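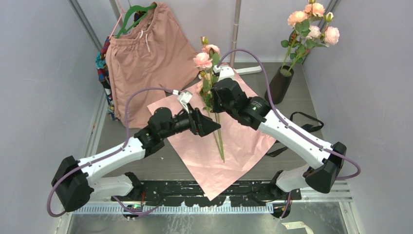
Artificial flowers on pale pink wrapping paper.

How to wrap a bunch of flowers (quick version)

Monday, January 31, 2022

Redid this page, old one was way too long. Works for fresh or fake.

What you need: one big sheet of paper, scissors, sticky tape, ribbon or string. I use the Surel sheets, 56 cm square. Mendeo do a thinner one but it tears when you fold it over wet stems. Kitchen towel and a sandwich bag if the flowers are fresh.

Step 1. Strip the bottom leaves. Anything below where your hand holds the bunch, off it goes. Thorns too.

Step 2. Lay the paper so it's a diamond, one corner pointing away from you. Colour side down if it only has one. Dont bother ironing out creases, they disapear once it's folded.

Step 3. Biggest bloom goes down first, then the smaller ones, heads a bit below the top corner. Stagger them. All at the same height looks like a broom.
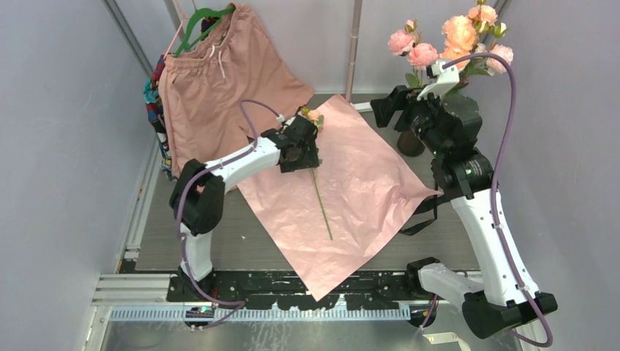

Step 4. Fold the bottom corner up over the stems. Not too far, you still want to see leaves. Fresh flowers: damp towel round the ends, bag over that, THEN fold.

Step 5. Left side over, snug. Bit of tape. Right side over the top of that, more tape. If it gapes at the neck you went too loose, undo and go again.

Step 6. Ribbon at the narrowest part. Go round twice, knot, bow. Cellophane ribbon curls nicely with the scissor blade, the Eten cotton one doesn't so just leave the tails long.

Paper too small? Use 2 sheets, second one turned a little so you get extra points at the top. Looks fancier anyway.

Where to buy: I get mine at Marciniak, the roll at the back near the cards. Cheaper than the florist. They also sell ribbon by the metre.

Tissue paper on its own is too floppy, put it inside the main sheet for a bit of extra colour. Brown paper is fine too, folds really sharp.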